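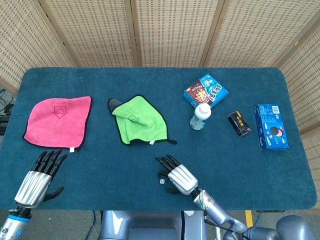 **Microfiber cloths stopped absorbing after a few washes**

Posted by Maxence Perrin, 18 Jul 2018

I bought a mixed lot of microfiber cloths for windows and kitchen surfaces. The first few weeks were fine. Now they push water across the glass and leave a film. Cotton towels from the same loads show no change.

Wash routine: warm cycle, Flustley liquid detergent, a capful of Preven softener, tumble dry on medium. The label gives 61 percent as the polyester share on one set and 100 on the other. Both sets behave the same way. Is the fiber worn out, or can this be reversed?

**Cosmin Anghel**

Most likely softener residue. Softener leaves a coating on the fibers, and the split ends that hold water get clogged. Worn fiber is usually rough or matted to the touch.

To strip them:

1. Soak in hot tap water with a small dose of plain detergent, 30 minutes or longer.
2. Wash warm with no softener. Leave the cottons out, as lint sticks to the pile.
3. Run a second rinse.
4. Air dry, or tumble on the lowest setting.

Test one cloth before doing the lot. I weighed one of mine on a kitchen scale, soaked and left to drip: 229 grams before stripping, 246 after. A small gain, but the streaks on glass went away.

If the dryer ran hot, some of the damage may be permanent - the fiber tips can melt and no wash will fix that.

**barncombe_flat2**

Vinegar works too. Half a cup in the rinse, never with bleach. Dryer sheets do the same thing as softener so stop those as well. I gave up on mine and use them for the car now.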